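站内搜索 请输入关键词 搜索

校园新闻 > 社团与竞赛 > 机器人

Trullby学院学生夹爪小组完成训练录制，十二月参加Vokano桌面操作赛

Trullby学院机器人社的夹爪小组日前结束了本学期的动作录制工作，共得到1418段可用的演示记录，将全部用于训练参赛用的机械臂。小组将在十二月代表学院参加Vokano学生桌面操作赛，这是该社第一次报名这项比赛。

夹爪小组的工作地点在Chaudhary楼一层的实训室。整个学期，组员轮流拿着自制的手持夹爪，在桌面上反复做同一类动作：把细管从布面上夹起，移到指定位置，再松开。夹爪上装有摄像头，每做一遍就留下一段视频和对应的开合数据。机械臂之后要学的，就是这些由人手做出来的动作。

小组的指导教师是Amanuel Tsegaye。他在学院教机械制图和基础控制，今年开始带这个小组。据他介绍，往年社里的学生主要做轮式小车和循线比赛，做完一届拆一届，零件留下来，程序很少有人接着用。这次他希望学生做一件能留下东西的事。

“小车跑完就拆了，录下来的数据拆不了，”Amanuel Tsegaye说，“明年的学生来了，打开就能接着训练，也可以挑毛病，说上一届哪里录得不好。”

比赛要求

按照Vokano桌面操作赛发给各队的说明，参赛队要让机械臂在桌面上完成夹取、搬移和放置，每次尝试限时90秒。比赛用的物件由主办方在当天发放，赛前只公布类别，包括细管类、软布类和带盖的小容器类。桌上会铺不同的垫材，垫材的纹理和图案同样不提前公布。

说明里还规定，使用演示数据训练的队伍，提交的有效记录不得少于500段，并且要附上录制日志，写明每段记录由谁操作、用的是哪一把夹爪、桌面上放了什么。没有日志的记录不计入数量。

小组组长是机电专业二年级学生，报名表就是她填的。她说，看到最低数量的时候，大家觉得一两个星期就够了，开始录以后才知道不是这么回事。头一个星期录下来的东西，后来大部分都删了。

删掉的原因各种各样。有的是手把摄像头挡住了，有的是夹爪没有完全张开就开始计时，有的是录到一半有人从桌边走过，影子落在桌面上。还有一批记录本身没有问题，但日志没写，隔了几天谁也说不清是哪一把夹爪录的，只好一起作废。

从那以后，小组定了一个办法：两个人一班，一个人操作，另一个人坐在旁边写日志，每录完一段当场看回放，看完再录下一段。换班的时候，下一班的人先把上一班最后一段记录看一遍，确认编号接得上。这样录得慢，但返工少了很多。

手持夹爪

小组一共做了2把手持夹爪，设计图由三年级的学生画，零件在实训室打印。组员管这个型号叫Gedine，图纸、零件表和程序文件夹都用这个名字。夹爪的指臂是深色塑料件，转动的位置压了黄铜色的衬套，指端贴黑色海绵垫。

海绵垫是改动最多的地方。最早的一版没有垫子，塑料指尖直接夹管子，管子一受力就往外滚。第二版贴的是橡胶片，夹得住，松开的时候又粘手，管子会跟着一边的指头走。后来换成厚一些的海绵，夹紧时垫子略微陷下去，管子不容易转，松手也干脆。

海绵的缺点是磨损。负责装配的学生说，垫子边上会掉渣，用久了上沿会起毛。他在零件盒里备了一袋裁好的海绵块，旧的用到夹不稳了就换下来，换的时候在日志上记一笔。组里讨论过要不要每天换新，最后没有采用。机械臂上装的是同样的垫子，比赛那天也不可能总是新的，训练记录里有新有旧更合适。

衬套的问题出在学期中间。有一段时间录下来的开合数据总是慢半拍，手已经合上了，曲线还没有到底。组员先查程序，查了两个下午，没有查出来，后来发现是一侧指臂的孔打印得偏大，衬套在里面晃。重新打印指臂以后，数据恢复正常。那两个下午录的记录全部没有采用。

负责程序的学生把这件事写进了交接文档，标题是“先摸一下硬件再改代码”。文档里还列了每次开始录制前要检查的几项：手柄螺丝、指臂间隙、海绵垫、镜头上有没有指纹、存储卡剩余空间。这张检查表后来打印出来，压在实训室工作台的一角。

桌面和布料

学期前半段，小组只在光桌面上录制，管子直接放在桌上。用这批记录训练出来的程序，在同样的桌面上表现稳定，铺上一块布以后就不行了。机械臂会停在管子上方，合拢的位置偏出去一截，有时候把布的边夹起来，管子留在原处。

组长说，看到结果以后，大家开了一次会，把录制计划重新排了一遍。新的计划要求每录完一组就换一次桌面的布置，有时铺网布，有时放一块揉过的软布，有时两样都放，管子的方向也要变。有图案的垫材单独列了一类，组员用记号笔在布上画线条，画什么不做规定。

网布给程序带来的麻烦比预想的大。布面的细纹在画面里很密，透明的管子放在上面，管壁透出下面的颜色，轮廓不清楚。负责程序的学生说，肉眼看都要看一会儿，何况程序。小组为此专门补录了一批透明管的记录，操作的人放慢动作，在管子上方多停一下再下去。

软布的难处在另外一面。揉起来的布没有固定形状，同一块布每放一次就是一个样子，程序很容易把布上的褶子当成要夹的东西。小组的做法是多录，不挑形状，布拿起来随手一放就开始。日志里“布的形状”这一栏，后来大家都不填了，统一写“随手”。

实训室的桌子是浅色木面，桌面上有圆孔。组员在录制时没有刻意避开圆孔，有几次管子滚进孔边，也照样夹起来录了。Amanuel Tsegaye认为这类记录应当保留，比赛场地的桌子是什么样子，各队事先都不知道。

排班

夹爪小组的组员来自机电、计算机和工业设计三个专业，课表凑不到一起。实训室白天要上课，小组能用的时间是傍晚五点半以后，以及星期日。星期日从上午九点开到下午，中间不关门，组员自己带饭，在走廊里吃。

实训室规定桌面上不放饮料，这一条执行得比较严。学期初有人把水杯放在工作台上，杯底的水印留在网布上，那块布当天就换下来洗了。组里从此把水杯统一放在门口的架子上。

工业设计专业的一名一年级学生是组里录得最多的人。她原来报名是想画外形，来了以后发现外形已经定了，就留下来录制。她说自己手小，开始握不住手柄，后来三年级的学生给其中一把夹爪换了细一点的握把，她才用得顺手。两把夹爪握把不同，她的记录大多出自细握把的那一把。

“录到后面其实不怎么累，就是不能走神，”她说，“一走神手就快了，回放的时候一看就知道，管子还没夹稳就抬起来了。”

也有组员中途退出。计算机专业有两名学生因为课程设计撞期，在期中以后不再参加排班，但继续帮忙整理文件。组长把他们的班分给了其余的人，自己也多排了一晚。

检查和清理

录制结束以后，小组用了一个多星期清理数据。清理的方法并不复杂，就是一段一段看。每段记录由没有参加那次录制的人来看，看完在表格里写“留”“删”或者“再看”。写“再看”的由组长和负责程序的学生一起决定。

争论最多的是夹取失败的记录。有的组员主张全部删除，理由是机械臂不应该学失败的动作。负责程序的学生不同意，他希望保留一部分失败以后又重新夹起来的记录，让程序知道第一下没夹住以后该怎么办。双方各训练了一个版本，在实训室的机械臂上比较。

比较的结果是，保留补夹动作的版本在网布上表现好一些，在光桌面上差别不大。小组最后决定，凡是在一段记录之内自己补救成功的予以保留，没有补救或者管子掉到桌下的删去。这个规则写进了录制日志的首页。

清理完成后的有效记录为1418段，超过了比赛规定的最低数量。组长说，多出来的部分不是为了比谁多，主要是几种桌面都要有，每种都不能太少，加起来就到了这个数。

录制现场

记者到Chaudhary楼时是傍晚，实训室里的排班还在进行。组员没有因为有人来停下手里的事，做完一段，看回放，写日志，再把桌面重新摆一遍。指导教师在隔壁的机械臂旁边调夹具，偶尔有人过去问他一句，问完又回来。

室内很少有人说话，听得比较多的是报编号的声音。操作的人报一个数字，写日志的人重复一遍，然后开始。有一次两个人报的数字对不上，于是往前翻了一页，查出漏写了一段，补上以后接着录。

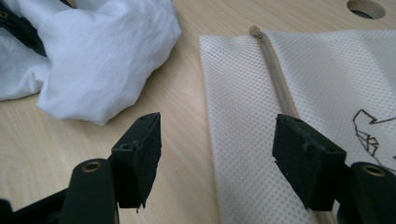 夹爪小组的手持夹爪处于张开状态，带米色端帽的透明细管放在白色网布上。

组员介绍，摆放桌面是写日志的人负责，操作的人要转过身去，等布置好再转回来。这样做是为了让操作的人每次都要重新找管子，不会凭上一段的印象直接伸手。这个要求是期中以后加上的，起初有人觉得麻烦，后来也习惯了。

带端帽的管子是组里常用的一种。端帽一头比管身重，夹的位置偏了，管子抬起来就会往一边斜。组员练习的时候会先试着夹中间，再试着夹靠近端帽的位置，两种都录。日志里用“中”和“端”来区分。

机械臂上的试验

训练好的程序要放到机械臂上试。学院只有一台桌面机械臂可以借给学生社团，平时上课也要用，小组能排到的时间不多，一般安排在录制结束以后。机械臂末端装的夹爪和手持的那两把用同一套图纸，只是去掉了手柄，改成法兰安装。

第一次上机是在期中前后。机械臂找到了管子，也夹起来了，放下的时候离桌面还有一段距离就松开，管子弹了一下，滚到桌边。在场的组员说，那天大家还是很高兴，至少它知道要去夹管子。后来查出是安装高度填错了，改过来以后放置动作正常。

最近几次试验，小组按比赛的时间限制来计时，从机械臂离开起始位置算起，到管子放好、夹爪退开为止。光桌面上的动作一般都能在限时之内完成。铺了网布以后时间会变长，机械臂在管子上方会来回调整，有时调整得太久，时间就到了。

负责程序的学生认为，调整时间长和补录的那批慢动作记录有关。人放慢了，程序也学着慢。他正在试着把这批记录里停顿的部分剪短，再训练一次，看结果有没有变化。如果变化不大，就维持现在的版本去比赛。

带盖小容器这一类，小组录得最少。组长承认这是目前准备最不充分的部分。容器的种类太多，组员手边能找到的也就是实训室里的零件盒和几个小瓶，和比赛当天发的未必一样。剩下的时间里，小组打算先保证细管和软布两类，容器类能做多少做多少。

费用和器材

小组本学期的开支主要是打印耗材、海绵和存储卡，由学院的学生项目经费支付。网布和软布是组员从学院的布料余料里领的，没有另外购买。比赛的交通由学院统一安排，机械臂由主办方在现场提供，各队只需带自己的夹爪和程序。

由于要自带夹爪，小组正在准备一套备用件，包括两侧指臂、衬套和裁好的海绵垫。负责装配的学生做了一个带格子的箱子，把螺丝按长度分开。他说上机试验的时候吃过亏，有一颗螺丝长了一点，拧到底会顶住指臂，夹爪合不拢，在现场遇到这种事就来不及找原因了。

学院实训中心对借用时间做了调整，从下周起到比赛前，星期日的开放时间延长到晚上八点。期间其他社团如需使用实训室的打印设备，可以照常登记，录制用的工作台暂不外借。

下一步

比赛结束以后，小组计划把全部有效记录、录制日志和Gedine夹爪的图纸整理成一个文件包，存放在学院的课程服务器上，供本校学生使用。Amanuel Tsegaye准备在下学期的基础控制课上用其中一部分做课堂练习，让没有参加社团的学生也能看到数据是怎样录下来的。

他说，文件包里会保留删除记录的清单和原因，不只放最后的结果。“学生拿到整齐的数据，容易以为本来就是整齐的，”他说，“日志里写着哪天衬套松了，哪天忘了写编号，这些对后面的人有用。”

三年级的几名组员明年毕业，图纸和装配的工作要交给低年级。工业设计专业的那名一年级学生已经开始学着改图，第一件事是重画手柄，想把粗细两种握把做成可以更换的。新手柄的第一版打印件已经装上试过，卡扣偏紧，还要再改。

小组目前还招收愿意参加录制和整理日志的学生，不限专业，不要求有编程基础。有意参加的学生可在傍晚五点半以后到Chaudhary楼一层实训室找组长登记，来之前不需要预约。第一次来的学生先跟一班，写一晚日志，下一次再上手操作。

标签：机器人社 夹爪小组 Vokano桌面操作赛 学生项目 实训中心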